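The Return of the Loud Wall
By Adjoa Annan

When my aunt moved into her flat in the old harbour district, she painted every room the colour of milk. It was what people did then. The man in the paint shop did not even ask her, he only asked how many tins. She lived with these walls for 20 years, and last September she telephoned me and said that she was tired of living inside a fridge.

She is not alone in this feeling. In the small streets behind the market, where I rent a desk, two shops now sell patterned wallpaper, and both have a waiting list for hanging it. The older one, Kistero, has been there since before I came to this country. The younger one, Tivura, opened in what used to be a bakery, and you can still see the hooks for the bread baskets on the ceiling.

Perihan Aydoğan runs Kistero, and she learned to hang paper from her father. She told me that for a long time her work was mostly taking paper down. "I had a steamer and a scraper and a bad shoulder," she said. "I went home with flowers in my hair, little wet pieces of other people's flowers." She kept a sample from each house. They fill 2 wardrobes at the back of the shop, and students from the design school come to copy from them. 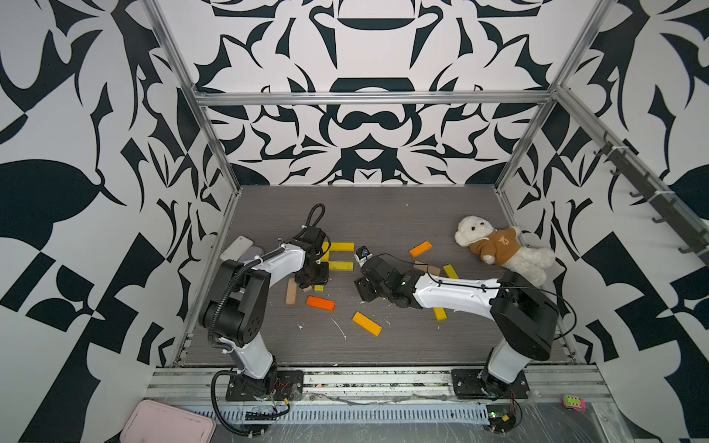 Damask is the word customers use most often, and they use it for nearly everything. Properly it is a cloth, woven so that the figure appears from the change between shiny and dull threads, and it took its name from Damascus. The paper makers borrowed the drawings later: the big leaf, the mirrored halves, the line down the middle from which all the rest opens. In plain black and white, with the leaves curving on three walls and the dark shapes on the back one facing each other like an ink blot folded in a book, the old drawing becomes something much sharper. Perihan is careful with such papers. She says the centre of the pattern must be found before the first strip is cut, and that the centre of the pattern and the centre of the wall are seldom good friends.

In an old building nothing is straight. She hangs a weight on a string and draws a pencil line beside it, and she trusts this line more than any corner. With a large repeat a lot of paper is lost, and customers do not like to hear it. One man measured his dining room himself, ordered exactly what he had measured, and came back 2 rolls short. By then the printer had changed the ink, and the new rolls were a little bit greener. He hung them behind the door.

My aunt took a long time to choose. She wanted birds, then she did not want birds - they would look at her, she said. In the end she took a dark green leaf for the bedroom only, and left the kitchen as it was. Perihan needed one morning for it. At 95, my aunt's neighbour from downstairs climbed up to see, touched the wall with her flat hand, and said that her mother had had the same one, but in red.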